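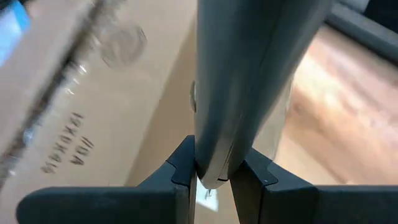
Gripper closed on the narrow end of a gray part, with a taped carton alongside.

Unville Automation Forum > Standards and Practice > Draft practice note, carton handling on two-arm benches

pdsouza_moderator
Posted Tue 14 February
Members are invited to comment on section 3 of the draft. As it stands, the section requires that floor tape mark the limit of approach while the arms are powered, that cables be tied back from the path of each elbow, and that only one arm enter an open carton at a time. Comments should cite the clause and propose replacement wording.
Pavithra D'Souza, Moderator

Stinard_Safety
Clause 3.2 (cables) should be stricter. The draft says "tied back where practicable." Our site removed that phrase in October, and inspections have been simpler to carry out. A loop that is acceptable with the arm raised may catch on a carton flap when the arm goes down.

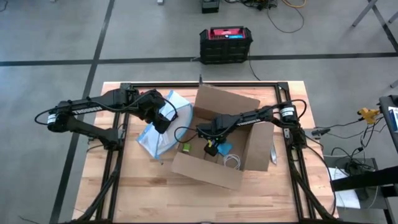

I would also ask that loose bags and small metal parts be cleared from the bench before the arms are enabled. Proposed wording: "The work surface shall hold only the items named in the task sheet."

beltran_cell7
I cannot support that wording. Packing tasks require the bag and the carton on the bench together, and task sheets are often revised during a shift. Under the proposed text, an operator would be out of compliance whenever a sheet was one revision behind. "Items needed for the task" is sufficient.

Stinard_Safety
"Needed" cannot be audited. I would accept "items listed or approved by the shift lead."

A_Chrysikopoulos
On behalf of the Grolen working group, I submit the following for clause 3.4.
1. With both arms over the same carton, speed shall be limited to 60 mm per second.

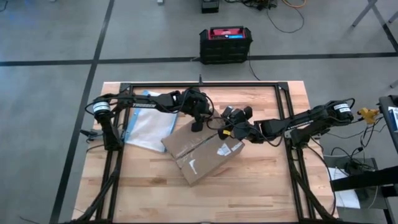

2. Flaps shall be fully open or fully flat before a gripper is lowered.
3. Shipping labels shall not be used as gripping points.
Antigoni Chrysikopoulos

beltran_cell7
Items 2 and 3 are acceptable. The limit in item 1 is too low for flat cartons, and I request the test record behind it.

A_Chrysikopoulos
The record covers 600 cycles and will be attached to the next revision.

pdsouza_moderator
Items 2 and 3 are entered in the draft. Item 1 and clause 3.2 remain open for 7 days.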